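How to fold a thick black jumper on the bed

Filed under: Laundry and storage

A sweatshirt or fleece takes up more drawer space than almost anything else you wear. Folded badly it springs open again as soon as you let go. The method on this page gives a bundle that stays shut and stands on its edge in a drawer. It takes a minute or two once you have done it a few times.

What you need

A made bed, or any flat surface wider than the garment with its sleeves out. A table will do but heavy fabric slides on a polished top. A bedspread grips it slightly.

A lint roller or a damp cloth, if the garment is black.

Good light. Creases in black fabric are hard to see in the evening, so open the curtains or put the main light on.

Before you start

Check that the garment is fully dry, paying attention to the cuffs, the waistband and the seam under the arm. These dry last. Empty the pockets. Do up the zip if there is one, and tuck any drawstring inside the neck.

Go over the front and back with the lint roller. If the bedspread is pale, shake the garment out somewhere else first, as black fluff shows up badly on white cotton.

Step 1. Spread it out

Lay the garment face down with the neck pointing away from you. It does not have to be square to the bed, and on a narrow bed you may have to set it at a slant. Take hold of a far corner and draw it outwards until the fabric stops bunching. Do the same with the other corners. Pull gently, as a hard tug stretches the ribbing.

You will usually be left with a ridge or two where the cloth has doubled under itself. Pinch the ridge, lift it a little and let it fall flat. Pressing down on it only moves it along.
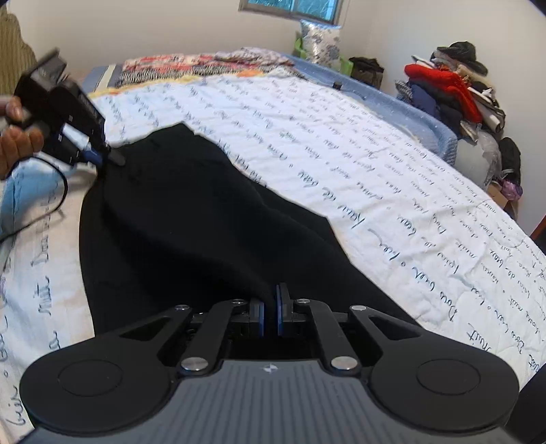 Cilau writes that a ridge across the back is nearly always a sleeve caught underneath, and that it is quicker to slide a hand under the garment and pull the sleeve out than to keep smoothing from the top. This worked on the two hoodies I tried it on. Check the sleeves first if the ridge comes back.

Step 2. Bring in the sides

Picture a line running from the middle of each shoulder down to the hem. Fold one side in along that line, sleeve included. The sleeve will now stick out across the back. Turn it down so that it lies along the fold you have just made, with the cuff towards the hem.

Repeat on the other side. The sleeves should lie next to each other or overlap slightly. If they are stacked directly on top of each other the bundle will have a hump in it.

You should have a long strip the same width from top to bottom. If there is a hood, fold it down flat over the back now.

Step 3. Fold up from the hem

Hold the hem at both ends and bring it up a third of the way. Smooth across with the side of your hand, from the middle outwards, to push the air out. Fold again so that the hem end meets the neck.

On a very thick fleece, stop at halves. Folding in 3 makes it too fat for a shallow drawer.
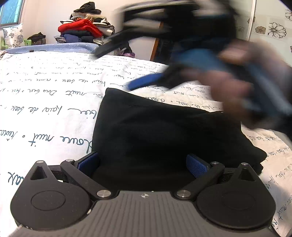 Step 4. Tidy the edges

Look at the corners. Thick fabric tends to creep out at the open side, usually the last bit of waistband or a cuff. Tuck it back between the layers with your fingertips. Do not unfold the whole thing for one loose corner.

Then turn the bundle over so the smooth side is on top and give it one firm press.

Step 5. Put it away

In a drawer, stand the bundle on its long folded edge with the smooth fold upwards. On a shelf, lay it flat and keep the pile to four. A taller pile leans, and the one you want is always at the bottom.

For storage boxes, measure the inside of the box and not the lid. Mine is 390 mm long inside and takes a single row of winter tops with a little room to spare. Do not force the last one in, as tightly squashed fleece comes out flat and stays flat until it is washed.

If you put winter clothes away for the summer, leave the box open overnight before closing it. I get mine out again in September and hang each piece up for a day before wearing it.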